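**January, gripper comparison, bowls and small dishes**

Started 9:40. Rima on the controller, me on notes, Lachlan in after lunch. Want a decision on the end effector before the Kemonstead order goes in, so same tableware and same cloth for both.

Parallel gripper first. Config 217, stock finger pads, force limit left where Lieven set it. Approach is straight down, fingers vertical, then close on the near rim. Wrist camera recalibrated before the first run, residual fine. 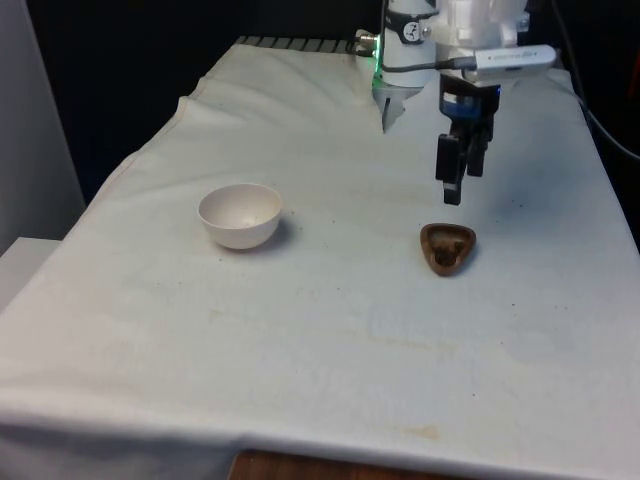

*Parallel gripper above the brown triangular dish, white bowl to the left.*

Notes on the parallel:

- Rim grasp needs good height data. The low dish is harder than the deep bowl; 2 mm low and the fingertips press into the cloth.
- Corner grasps on the triangle rotate the dish. Mid-side is better. Changed the planner to prefer mid-side.
- 11 attempts on the dish, 8 lifts. Log 1514.
- Cloth wrinkles upset the plane fit. Ans suggests fitting on the front half only. To try.

Multi-fingered hand next, on the brown bowl. Controller loop at 1000 Hz, as Mimeten recommends for the hand. Rima had to lower the approach speed, default was too quick for something this light.

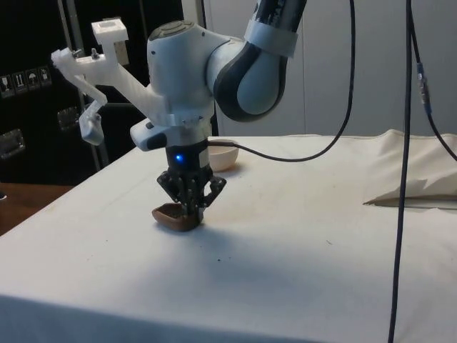
Does the multi-fingered hand need a separate grasp planner?

The existing planner gives a usable wrist pose, but finger preshape has to be set by hand for each object class. Rima has presets for bowl and cup so far.

- More forgiving on lateral error than the parallel, less so on tilt. Bowls tend to roll toward the thumb side when the fingers close unevenly.
- Cycle time is longer, mostly the preshape move.
- Cable slack has to be checked after every wrist rotation past 90.

Leaning toward parallel for flat dishes and the hand for anything round. Arnout wants one tool only, to discuss. Still to do: repeat the dish with the hand, ask Trurnetti for softer pads, back up the log.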